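Larkik low wire dish rack - review
By the Buvville kitchen desk, 7/8/21
Last updated: December
14 shares | 12 comments

I paid $59 for the Larkik rack. It's low, so tall plates lean, but mugs are fine - and mugs are most of what we wash. The clear Benemero tray costs less and holds water.

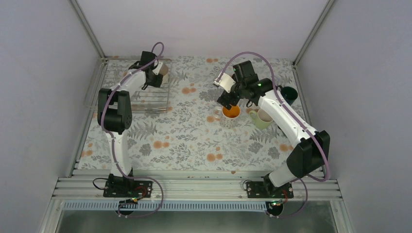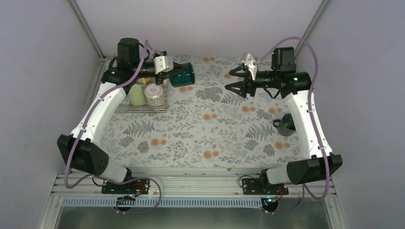 After 300 washes there's one rust spot, near a weld. I'd buy it again at $57, maybe not at full price.

57 people found this helpful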